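Cup table notebook, Wednesday, started writing at 4:40 in the afternoon

Picking up where Sólveig left off in her last entry, so if you haven't read that one, go back a page first, or most of what follows will seem to come from nowhere. The short version is that we had two ways of choosing where the tray goes at the start of an episode. One is what we have always done, which is that whoever is running the session puts it down where it feels different from last time. The other is Bent's, where a cell gets drawn by the script, the tray goes there, and you don't get to argue with it. He has been asking for a proper comparison since March and I'm glad we finally sat down and did it, because I was quite sure he was wrong and I now think he is mostly right.

The grid is the same one as before. I did think about pulling all the tape up and laying it fresh with a long ruler, since some of the lines have wandered, but Jarrah talked me out of it. The cell only has to tell a person where to put the tray, and the policy never gets the cell number anyway. If we re-taped now, the older episodes would have one floor under them and the new ones another, and then we'd spend a week wondering which difference we were looking at. So the crooked bits stay. Please don't tidy them!

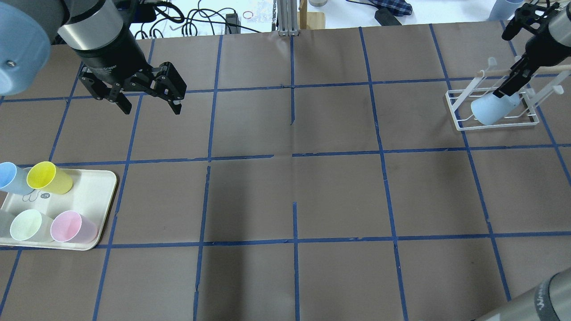 We trained two policies with the same settings, same number of steps, 3,000 episodes apiece. The hand-placed set is drawn from the big Jondthorpe collection and the script-placed set is the one Aksel and I have been filling up over the past while (mostly Aksel, to be fair to him, I kept getting called away to the Vidier meetings). Then 100 trials on each policy with the tray in drawn cells, and the person scoring didn't know which policy was loaded. Dougal did the loading from the next room and kept the key in his own notebook until we were finished. He took this very seriously and wouldn't even come in for coffee.

A trial counts as a success if every cup ends up on the rack and stays there once the arm has let go. A cup that goes on and slides off again is a failure, same as one that never leaves the tray. We went back and forth on that for a good half hour and I want it in writing so we don't do it again next time.

Result: hand-placed 62, script-placed 81. I had expected them to come out close together. What surprised me more was where the failures sat. The hand-placed policy was perfectly comfortable with the tray in the middle and fell apart toward the outer columns, and when Aksel plotted the old starting positions you could see why straight away. All of us, every one, thought we were spreading the tray around, and all of us had been circling the same handful of cells. I went looking for my own sessions in the plot and they were as bad as anybody's.

Episode 623 of the script set is worth a look if you have a minute. The draw put the tray so far out that the near arm had to come at the cups with the wrist nearly folded, and I'd have thrown the episode away as unusable. Bent insisted we keep it. There are a few dozen like it, and I suspect they are doing a good share of the work, though I can't show that yet.

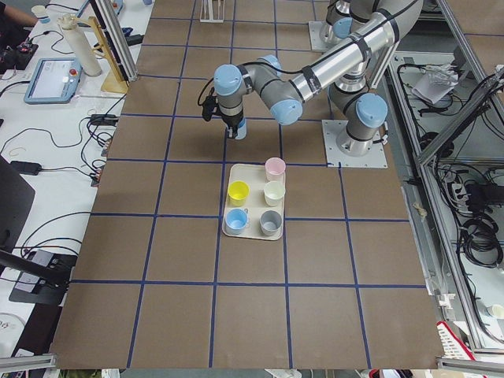 Tray across a tape line, gripper closed above it, second arm's base behind.

One thing muddies all this and I'd better own up to it. The script gives a cell but says nothing about where inside the cell, or what to do about straddling. Aksel centers the tray on the cell. I had been happily letting it sit over the line, and so had Sólveig when she filled in for me. We're not going to call that a fault in the data, it may even help, but the two sets differ in that respect as well and the write-up has to say so. Jarrah will add an offset and an angle to the draw so the choice is out of our hands.

The mugs with handles are still the hardest, by the way, under either policy. The fingers come down square across the handle and the whole thing turns. I don't think placement has anything to do with it. Dierckx wrote to say they can lend us a narrower set of fingers, and I've said yes please, but those should go in as their own comparison and not get mixed up with this one.

To do before the Gesberg call:

Rerun the hand-placed policy with a second seed. One seed each is thin and I know it.
Aksel to redo the plot of starting positions with both sets on the same axes.
Ask Dougal whether he can bear to be the loader again.
Score sheets are in the folder by the door, mine are the ones with the terrible handwriting, ask me if you can't read them.

Stopped at 6:15. Both arms parked.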